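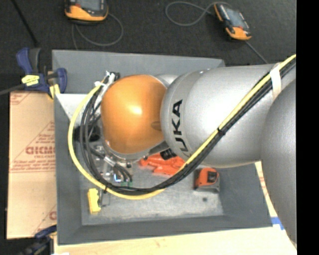

## 4. Setting up for a bin-picking run

I wrote this bit for new members of the Vodthorpe club, so if you've done a run before, skip to step 5. Diane Zacharias has the key to the arm. Find her first!

1. Clamp the bin to the table. Give it a good shove. If it shifts at all, do the clamps up again.
2. Drive the arm up to its park position and leave the speed at 7%.
3. Put your objects in. Mix the shapes (I like a tape measure and something thin and awkward) and keep each one under 500 g.
4. Check the cables. They need a loose loop by the wrist, with enough slack for a full turn both ways. I once tied mine too tight and lost a whole evening to it.
5. Load the Gretier script, set it to 100 picks and press start.

**Note:** thin metal bits are a pain, as they're nearly the same grey as the bin floor. Let the script have four tries, then move on.

**Caution:** hands out of the bin whenever the drives are on, even if the arm's sitting still. Pause it, wait for the light, then reach in.

If it stops halfway, write down the pick number and tell Harpreet or me.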